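Clornby Sleep and Summer Heat Project
Progress report to the Mamora Fund
November 26, 2018
Prepared by Nazma Amarasinghe, project coordinator

Summary

The project helps older residents of Clornby and Plandgate keep their bedrooms cool enough to sleep in over summer. We planned to reach 200 households by the end of the grant. So far 158 have signed up and 100 have had a home visit.

Home visits

Each visit takes an hour or so. We check curtains, fans and window locks, talk about medicines that make heat harder to cope with, and leave a room thermometer. Many people already have their own ways of staying cool, and we have started writing these down for the handbook. Bamboo bed mats came up often, mostly in households where someone grew up using one.
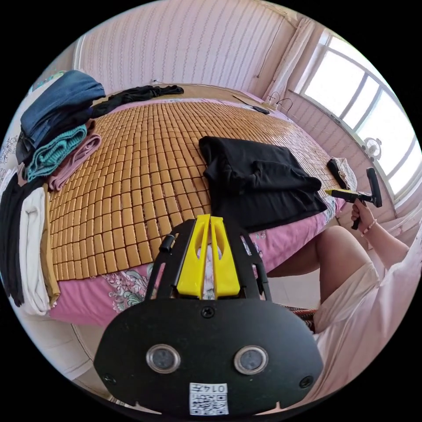
Bamboo summer mat over a floral bedsheet.

Visits in Plandgate are behind schedule. Two of our visitors left in winter and their replacements were not trained until this month. We also lost time to wrong addresses on the list we were given – the list has now been corrected.

Handbook

The draft is nine pages long and is with the Tamiru Health Centre for checking. It covers bedding, airflow, drinking water and who to ring on a very hot night. The section on bedding still needs work, mainly on cleaning and storage.

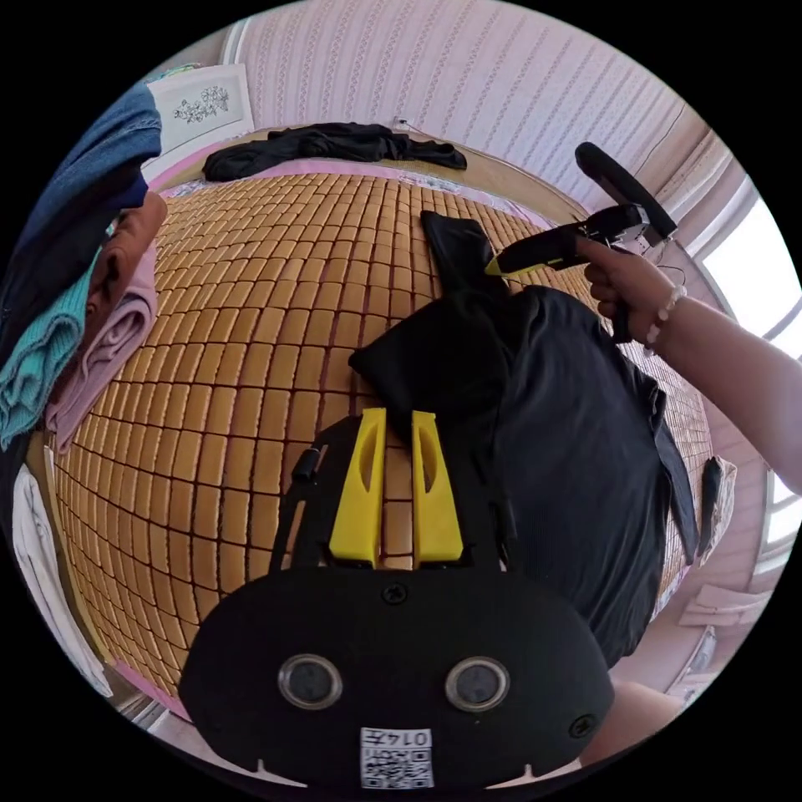

We expect comments back before the end of the month. Printing will be done locally and the quote is within budget.

Spending

Travel is under budget owing to the late start in Plandgate. Thermometers cost more than planned. We ask for approval to move the unspent travel money to cover them.

Next steps

Finish the remaining Plandgate visits, print the handbook and begin follow-up phone calls. The final report will include the thermometer readings that households send back to us.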